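Getell Bottling Plant, January visit

The tour starts at 8 in the morning, and they mean it. We got to the gate in Letton with two minutes to spare and signed in at a window next to the truck scale. There were twelve of us, mostly people who run small stores or buy for them.

Wenceslao Ulloa has worked at the plant since it opened its second line, and he took us around. You get a hairnet, earplugs and a vest. Rings and watches go in a locker.

First stop was the water room. The plant draws from two wells and runs everything through carbon filters before it goes anywhere else. Tea is brewed in steel tanks at 87 degrees Celsius, then cooled and held until the lab signs off. The lab is one room with a long sink. We were allowed to look through the door.

The filling hall was the loudest part. The older line was built by Blöndal and still does the glass. The newer one, from Gilis, does plastic only. Ulloa said changing over from one bottle size to another used to take a whole shift and now takes 70 minutes -- less if the night crew does it.

After that we sat in the break room and talked about labels and imports. Korean drinks came up a lot, as several of the buyers already stock them.

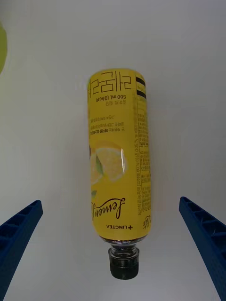 Yellow label, 500 mL, 0 kcal.

Lunch was soup and rolls in the canteen. Parking is free, but the lot behind the warehouse is for trucks. Wear closed shoes -- one man in our group had to borrow a pair.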